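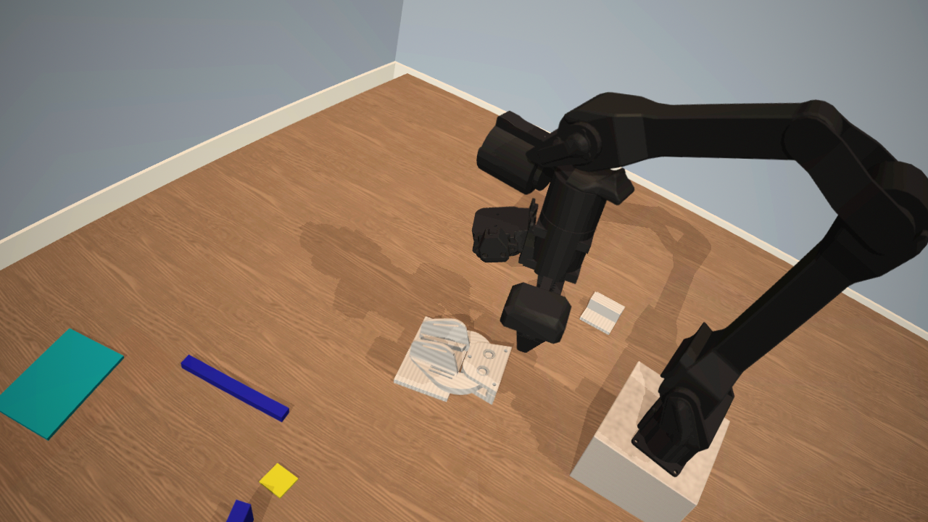 Workshop notebook, July – floor finishes, continued

Purpose of the present work
The workshop has been asked to recommend a finish for the timber floor of the reading room at Trarmont. The existing coating is worn through along the route from the door to the issue desk and has yellowed elsewhere. The client wishes to keep a warm tone and has said that a high gloss will not be accepted. This entry records the preparation of the second set of boards, the application of the first coats and the matters left open at the end of the session.

Materials
Two finishes are under comparison: the Csonka hard oil, tin marked 3353, and the Grestinetti water-based lacquer, tin marked 1735. Both tins were opened for this set. The remainder of the earlier Csonka tin has been set aside for disposal, as a skin had formed and the material beneath it would not stir out evenly. Results from the first set that depend on that tin should be treated with caution and have been marked accordingly in the margin.

The boards are oak offcuts from Sidine, supplied planed on one face. Several have a knot close to one end. These have been kept, as the floor at Trarmont has knots throughout and it is of interest to see how each finish behaves around them.

Preparation
Boards were sanded along the grain, working down to a fine paper, then vacuumed and wiped with a barely damp cloth. The damp cloth raised the grain more than it did last time. Boards intended for the lacquer were left to dry and given a further light pass by hand. Boards intended for the oil were not. Caroline Mwaipopo has since pointed out that this introduces a difference between the two groups which has nothing to do with the finish, and she is correct. A further group of oil boards, with the raised grain cut back, will be added so that the comparison is a fair one.

Application
Oil: applied thinly with a white pad, left to stand, and the excess removed with a clean cotton cloth. The first board received too much and remained tacky at the knot well into the afternoon. Later boards were better. Used cloths were laid flat outside to dry, as the standing instruction requires, and were not placed in the bin.

Lacquer: applied with a short-pile roller. The first board shows a lap mark one third of the way along, where the roller was lifted and put down again. A wet edge must be kept, and on a floor the size of the reading room this will need a second person. The programme sent to Trarmont allows for a single operative and will have to be amended.

Observations on colour
The oil deepens the oak at once and gives it an amber cast. The warm orange-brown of the floor in the view at the head of this entry, with its paler patches, is closer to the oiled boards than to the lacquered ones. The lacquer leaves the wood nearer to its sanded colour, with a slight greyness when seen from a low angle. The client's representative may find this cold. No tint is to be added until both finishes have been shown plain.

All comparisons of colour were made at the north window before 3 p.m. After that hour the light from the yard wall makes every board look redder, and a judgement made then is of little use. Would colleagues who look at the boards in passing please bear this in mind before writing comments on the labels.

Water and heel marks
Not yet begun on this set. On the first set, a drop of water left under a glass marked the oil after an hour and did not mark the lacquer. Black heel marks came off the lacquer with a dry cloth, whereas the oil needed a little fresh oil on a pad. The repair was, however, invisible, and the same cannot be said of the attempt to patch the lacquer – the edge of the patch can be felt with a fingernail. For a floor in daily use, with one heavily worn route across it, ease of local repair may matter more than resistance at the outset. This point should go into the report in some form.

Storage
Boards are on the upper rack with spacers between them, finished face upwards. They should not be stacked. The extractor is to be left running at low speed overnight, and the door to the joinery side kept shut on account of dust.

Outstanding
Second coat of lacquer, after a light rub down.
Additional oil boards, grain cut back.
Ask Sidine whether the next offcuts can come from the same parcel.
Amend the programme for Trarmont (C.M. to check before it is sent).
Replacement roller sleeves. The present ones shed.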